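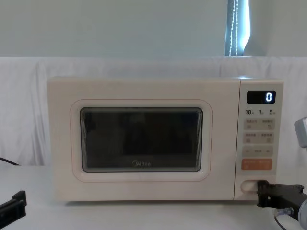 Steam cleaning a small microwave, quick version. Wet the outside cloth first, wring it hard. Mug of water, 100 ml, plus 2 spoons of white vinegar. Run it till the window fogs, then leave the door shut — dont peek. Wipe the ceiling first, then the walls, then the floor.

Outside next. On a cream body like this Midea every greasy thumb shows, so go over the door, the rounded corners too, then the seam beside the control panel. Damp cloth only on the buttons — no spray. Plate gets washed in the sink, dryed, back in.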